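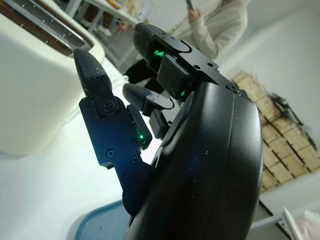
How much should a small business set aside for its first robot hand?

Whatever the hand itself costs, plan on spending the same again in the first year. The second half goes to mounting, spare fingertips, cables, software time and the days your own people spend learning it. If that total makes you wince, rent before you buy.

That's the question I get most, so it goes at the top of the page. Hi! I run Vavness, a small advice shop for companies and schools that want to buy robots or other automation equipment and would like to spend their money only once. We don't sell machines and we don't take a cut from anybody who does. You pay us for our hours and you get a plan with a price on every line.

I started out on the buying side, at a packaging company in Prulcombe. My job was to turn a wish list into purchase orders, and one spring the wish list had a robot on it. I knew how to buy shrink wrap. I did not know that a robot arm and the hand on the end of it are often sold separately, or that the plate joining the two can be a third item from a third supplier (with its own delivery time, naturally). We had a very nice arm standing in a corner for 95 days waiting on that plate. I kept notes through the whole thing, mostly out of annoyance, and those notes became the first version of the worksheet we still use.

The worksheet is called Isell and it has 272 lines now. Please don't panic - most projects fill in a third of them and cross out the rest. It asks things like where the nearest outlet is, who will be allowed to press the stop button, how wide the door is, what you'll do with the old bench, and whether your insurance company has been told. The line people argue over most is "who looks after it in August?" It's always a vacation month and there's always one person who knows the machine.

What we do for you

A first visit. I come out and spend a day with the people who do the job now. I bring lunch if I remember. I want to see what gets picked up, what it weighs, how slippery it is and what happens when somebody drops one. A lot of budgets go wrong right there, when a hand gets picked out of a catalog before anyone has made a list of the things it has to hold.

A budget in two parts. Part one is what you pay to get the equipment through the door and running. Part two is what you pay to keep it running for three years. Fingertips are worn parts, like tires, so they go in part two, along with training for new hires and a little money for moving the whole thing when you rearrange the floor. You will rearrange the floor!

A trial before you sign. We ask suppliers for a loan unit and try it on your items, with your staff around, on an ordinary working day. If the supplier won't lend one, we write that down too and you can make of it what you like.

Help with the quote. I read the small print for you. I like it, strangely. Shipping, setup days, software renewals, what counts as misuse under the warranty - send it over.

What it costs

The first visit and a short written plan are a flat $426 within a two-hour drive of Prulcombe. Schools pay the same price and get the trial day thrown in. Bigger plans are quoted by the hour, and you'll have the number before we start.

Some of our work

The project I talk about too much is Samarakoon, a shared workshop where four small food and housewares companies split the cost of one robot setup. None of them could afford it alone. We spent far longer on the booking calendar and the cleaning rules than on the hardware, and they're now saving up for a second hand so two jobs can run at once. We've also helped a trade school plan a robotics room over three budget years, and talked a bakery out of a robot and into a better conveyor. They send us bread.

Getting in touch

We take on 20 projects a year and usually have room for one or two more by fall. Write to us with what you want to move, what it weighs and when your budget is due. Rough guesses are fine. I answer mail in the mornings, and the phone is best after 2 p.m. If your budget is due on Monday and it's already Sunday, write anyway, and put the deadline in the subject line.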